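Print this page | E-mail this to a friend

Opinion

Let the slow hands teach

10 Sep 2023

Forty demonstrations. That was the ask, forty clean ones, and then we'd train and see what the arm made of it. I want to argue about the word clean.

I teach robots for a living, or near enough. Somebody hands me a task, I sit down at the controls and drive the arm through it, again and again, and the recordings go to people who turn them into a policy. Other days I don't use the controls at all, I just grab the arm by the wrist and push it where it needs to go. By hand or by remote, same job. You are the example. Whatever you do, it does, including the stuff you didn't know you did.

And the field has a taste problem about this. We like pretty demos. One straight line to the object, fingers close, lift, place, done in eight seconds. Anything with a fumble in it gets tossed. At Clilberg, where I spent most of last year, the rule was written on the whiteboard: no retries, no pauses over two seconds, no regrasp. If you bumped the thing and had to come around again you hit the red key and the whole take was gone.

I hit that key a lot. Of 992 takes on the first set of soft goods we kept a bit more than half. The rest were deleted. Not archived, deleted, disk space being what it was. I think that was a mistake and I thought so then, though I didn't say it loud enough.

What was in the deleted ones? Mostly recoveries. The finger catches a seam, the cloth slides, you back off, come in lower, get it. That's the skill. That IS the task, if the task is anything softer than a wooden block. And we were paying a person to do it and then throwing out the part where the person was any use.

The counter argument, and I've heard it in every meeting: garbage in, garbage out. Show the robot a fumble and it learns to fumble. Fair. I've seen it. Early on I had a habit of hovering before a grasp, a nervous little wait while I checked the side camera, and the trained arm hovered too. Every time. It looked like it was thinking. It was copying my bad eyesight.

So yes, habits leak. But a hover is a habit and a recovery is an answer to something that happened. We lump them together since both make the take longer, and long takes look bad in a table. Sorting one from the other needs somebody to sit and watch, and watching is boring, so it's done by a timer. The timer says two seconds. The timer doesn't know what it cut.

Zatstead did it differently, the few months I was on loan there. They kept everything and had the operator tag it. One key for "I was recovering," one for "ignore this, I sneezed." Took a week to get used to it. Then you stopped noticing. The tags were messy, people forgot, people tagged late. Still better than a hole in the data where the hard part used to be.

There is also the matter of who gets to be the hands. The fashion is for fast operators. Leaderboards, takes per hour. I was never near the top. The fast ones are good, I'm not being sour (maybe a little sour), but they get fast by narrowing down. They find one grip that works and they set the object up so that grip keeps working. Same spot on the table, same side up. Give them 47 takes and you get one take, 47 times. Slow people wander. They put the thing down crooked becuase they're tired, then they have to deal with it crooked.

You could write a protocol for that. Randomize the start, shuffle the poses, print a sheet. People have. I've worked from those sheets. By midafternoon everyone is dropping the object in the same three places and ticking the box anyway.

Force is another thing. By remote control you mostly can't feel a thing. The rig at Zatstead had a buzz in the handle when the motors strained, crude, but I'd have kept it over a second monitor. Pushing the arm by hand you do feel it, the weight comes back through the wrist, and your motion changes without you deciding anything. Slower near contact. A small give when the load shifts. Then the trouble is your own arm is in all the pictures, and the model would quite like a human elbow to be present when it does the task. So we go back to the remote and lose the feel again. I don't have a fix. I'd just like it talked about as a loss. It gets written up as a setup detail, one line, page four.

Which brings me to bags, my least favorite objects on earth.

A bag has no shape. It has a shape right now and another one when you touch it. The mouth you wanted is under a fold, the zipper curls around on itself, the straps go wherever. From the wrist camera you lose the thing entirely once you're close: it's all dark nylon, a smear, a bit of zipper edge, and if you are lucky a flash of lining to tell you which way is in. I steer by lining. Red means I'm pointed at the inside. 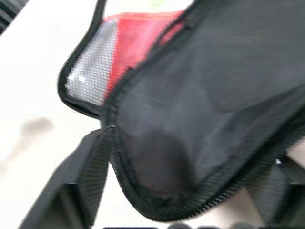

By the old whiteboard rule half of bag work is out before you start. You can't be crisp with it. The camera view blurs when the cloth swings, and somebody downstream has a filter for blur too, so there go those frames, and those are the ones where something moved! A policy trained on the sharp frames has seen lots of bags sitting still. Then you ask it to pick one up.

I'd keep the blur. I'd keep the strap hanging in the way. When a strap drops down past the fingers you've got a choice to make, go around or push through, and I make it different ways on different days. Let the data have both. If the model averages them into some nonsense third path then fix the model, there are people whose whole job is that. Don't come back and ask me to always go left.

A project called Mathew did ask, more or less. Very nice people. They wanted a "canonical grasp" for each item, with a drawing. For the boxes, fine. For the bags we got a drawing of a bag in a state I never once saw a bag in, plump and upright with the handles up like rabbit ears. I spent longer fluffing it to match the drawing than I spent driving. None of the fluffing was recorded, as that was setup. The robot was shown the easy bit and I did the hard bit with my own two hands off camera, on the clock, between takes.

I keep coming back to that. Fluffing time. Every shop has it under some name. Reset, staging, prep. It's where the human quietly solves the problem so the demo can look good. If I ran things I'd log it, minutes per take, and print it next to the success rate. A task with 90 seconds of human staging and eight seconds of robot is a different task from the one in the title.

Cost, since somebody will bring it up. Yes, keeping and tagging messy takes costs more per take. You also need fewer of them, in my experience, which is one person's experience on three rigs, weigh it how you like. The last soft goods job at Brakell budgeted for 2,000 clean takes. We'd have been better off with far fewer and an afternoon a week for the operators to sit with the training people and say what we were doing at the ugly moments. There was no such afternoon. In the whole job I was asked one question about my own demonstrations and it was whether I could please keep my sleeve out of the overhead view.

So ask. We remember more than you'd think, for a day or so anyway. I can look at a take from this morning and tell you I went in low on account of the last try sliding off. By October I won't be able to, and the recording doesn't say. It has joint angles and video and a gripper width. Put a microphone on the desk. Let people mutter. I mutter constantly, there's a whole commentary going, "no, no, other side, come on," and it goes into the air.

Stop deleting the misses, first of all. Storage got cheap while we were arguing. Then hire a few slow people and pay them the same. I have the delete key on my rig taped over now, and my takes per hour is what you would expect, and I've had two e-mails about it so far.

14 comments | 47 shares

Print | E-mail

Contact us | Copyright 2023, all rights reserved | Back to top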